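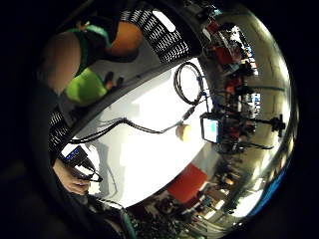 Kekeli Aryee는 손에 드는 그리퍼로 모은 시연의 품질이 그리퍼보다 작업자의 손목 속도에서 먼저 갈린다고 했다. Gredo를 4주 쓰고 난 뒤의 내 판단도 크게 다르지 않다. 다만 손목 속도가 문제가 되는 구간이 어디인지는 장비마다 다르고, Gredo는 그 구간이 꽤 좁은 편이다.

읽는 시간 6분
마지막 수정: 4월

Gredo는 손에 들고 쓰는 시연 수집용 그리퍼 키트다. 본체, 어안 카메라, 교체식 손가락 두 쌍, 충전 케이블, 보정판이 한 상자에 들어 있다. 녹화와 동기화는 Liem이라는 별도 프로그램이 맡는다. 구입처는 Dillero이고, 본체와 Liem 사용권은 따로 결제해야 한다. 묶음 할인은 없었다.

시험 조건

작업은 흰 작업대 위의 케이블 다루기로 한정했다. 감긴 케이블을 집어 옮기기, 한쪽 끝을 잡고 펴기, 갈라진 가닥을 한 방향으로 모으기의 세 종류다. 작업자는 네 명이고 모두 같은 본체를 돌려 썼다. 총 2,409회를 녹화했고, 자동 검사와 수동 검토를 모두 통과한 것은 1,396회다. 통과율로는 58%에 조금 못 미친다. 낮아 보이지만 첫 주의 녹화분이 상당히 깎아먹은 수치다. 첫 주에는 보정 순서를 잘못 알고 있었다.

카메라

화각은 넓다. 작업대 건너편의 선반과 조명까지 한 화면에 들어오고, 네 모서리는 검게 비네팅된다. 작업대 상판은 그릇처럼 둥글게 휘어 보인다. 왜곡 자체는 보정 파일로 처리되므로 학습에 지장이 없다. 신경 쓰이는 쪽은 배경이다. 화면의 절반 가까이가 방으로 채워지는 자세가 자주 나오고, 그때는 케이블이 차지하는 화소가 급격히 줄어든다. 가는 가닥은 축소 입력에서 한두 화소 폭이 된다. 우리는 입력을 정사각형으로 줄이기 전에 중앙부를 한 번 잘라냈고, 그 뒤로 가닥 모으기의 학습 손실이 안정되었다.

자동 노출은 천장 조명이 시야에 들어올 때마다 흔들린다. 흰 상판과 검은 케이블의 조합에서는 특히 그렇다. Liem에서 노출을 고정하는 항목은 고급 설정의 두 번째 화면에 있다. 기본값이 고정이어야 한다고 본다.

그립과 무게

손잡이는 한 손용이다. 무게 중심이 카메라 쪽으로 쏠려 있어서 손목을 돌리는 동작이 길어지면 속도가 떨어진다. 손가락 개폐의 유격은 작고, 트리거의 저항도 일정하다. 부드러운 손가락 쌍은 케이블 표면에서 미끄러지는 일이 드물었으나 얇은 가닥 하나만 골라 집기에는 끝이 너무 두껍다. 단단한 쌍은 반대다. 한 녹화 세션 안에서 손가락을 교체하면 개폐 폭 보정을 다시 해야 하는데, Liem은 이를 경고하지 않는다.

자세 추적

천천히 움직일 때의 궤적은 쓸 만하다. 빠른 손목 회전에서는 추적이 끊기고, 다시 붙을 때 위치가 튄다. 반려된 녹화의 가장 많은 사유가 이것이었다. 상판이 무늬 없는 흰색이라 특징점이 부족한 것도 한몫했다. 작업대 가장자리에 무늬 있는 물건을 두면 끊김이 줄어든다. 단, 그 물건을 항상 같은 자리에 두면 정책이 그것을 기준으로 삼을 우려가 있어서 세션마다 옮겼다.

Liem

녹화 시작과 종료는 트리거를 두 번 당겨서 한다. 장갑을 낀 손으로도 문제가 없었다. 파일은 시연 단위로 나뉘고 영상, 자세, 개폐 폭이 같은 시간축에 기록된다. 내보내기는 느리다. 반려 사유를 적는 칸이 자유 입력이라 나중에 집계하려면 용어부터 정리해야 한다. 작업자마다 "튐", "점프", "추적 불량"을 섞어 썼고, 이를 하나로 합치는 데 한나절이 들었다.

Marleny Henao는 감긴 케이블의 초기 모양을 더 다양하게 만들자고 제안했다. 세 번째 주부터 매 시연 전에 케이블을 들어 떨어뜨리는 방식으로 바꿨다. 시연당 소요 시간은 늘었고, 정책의 실패 유형은 줄었다. 장비 평가와는 별개의 사항이지만 키트 설명서의 수집 지침에 초기 상태에 관한 문장이 한 줄도 없다는 점은 적어 둔다.

Grilisance와의 비교

이전에 쓰던 Grilisance는 화각이 좁고 본체가 가볍다. 가닥 집기만 한다면 Grilisance의 근접 화질이 낫다. 반면 양손 작업에서는 반대편 손이 자주 화면 밖으로 나가서 접촉 시점을 확인할 수 없었다. Gredo는 반대편 손과 팔까지 들어온다. 양손 시연을 모을 계획이면 Gredo, 한 손 정밀 작업이면 Grilisance를 권한다.

평점은 5점 만점에 4점이다. 1점은 노출 기본값과 손가락 교체 경고의 부재로 뺐다. 배터리의 장기 열화는 확인하지 못했다. 예비 손가락은 Dillero에서 쌍 단위로만 판매한다.

문의: 페이지 하단 양식 | © 무단 전재 금지 | 맨 위로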